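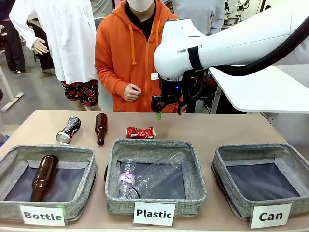 Sorting bottles and cans at home: fabric bins or hard ones?

Posted in Household > Recycling and waste
297 views

We moved to Trenau in June and the collection there is stricter than what we had before. Glass bottles, plastic bottles and cans all have to go out separately, and if they are mixed the crew leaves the lot on the pavement. Up to now everything has gone in one carrier bag under the sink and I sort it the night before, which takes ages and makes the floor sticky.

I want three containers side by side with a label on each. I have seen soft fabric storage bins that would fit on the worktop in our utility room and look a good deal nicer than plastic tubs. Has anyone used fabric ones for this and do they last? Also, do you crush cans before they go in or leave them whole? My other half crushes them and I don't, so at the moment we have both.

Space is tight. The worktop is deep enough but I would like to keep the back half free for things that still need rinsing.

Brusis

Chareonsuk
Member, 2,302 posts

We have used fabric bins for two years. They are fine if you rinse first and let things drain. If you don't, the bottom of the bin gets a smell and you will not get it out by wiping. Ours have a stiff base but no waterproof lining, so I put a cut-down washing-up bowl in the glass one. A baking tin would do as well.

Glass is the one to think about. It is heavy, and a soft bin sags when you lift it by the rim. Put your hands underneath or only fill it halfway. I empty ours when there are 9 bottles in it, any more and I need two trips anyway. Plastic and cans weigh next to nothing so fabric is no trouble there.

For labels, get ones that stand up in front of the bins or clip on. Sticky labels come off woven fabric within a week. Use one word each in thick black capitals or similar, large enough to read from the door. We started with small handwritten ones and visitors put things anywhere.

Keep the order the same every time you put the bins back. After a while people stop reading the labels and go by position.

On crushing, check with your collection. Ours takes either. Some places sort by machine and ask for cans to be left in shape, and then crushed ones can end up in the wrong pile. If yours doesn't mind, crush them, as you get more in. Squash them from the side and mind the edges if the metal splits.

Plastic bottles I squeeze flat and put the cap back on so they stay flat. Labels on the bottles can stay on where we are.

Buvus
Member

just get hard tubs. fabric is for toys and jumpers

Trenau_East
Member, 1,573 posts

I am on the same collection as you. Crushed cans are accepted, I have put them out both ways and they have always been taken. Caps on plastic bottles, lids off glass. The metal lids go in with the cans if they are clean.

Small glass bottles count as glass whatever colour they are, you don't need to split brown from clear here. Drinking glasses and oven dishes are not allowed in with the bottles and have to go to the tip.

I agree about keeping a bit of worktop behind the bins. I stand the rinsed things there upside down on a tea towel and drop them in the next morning. Leave the can bin nearest the sink if you drink a lot of fizzy stuff, the drips are worse than from anything else.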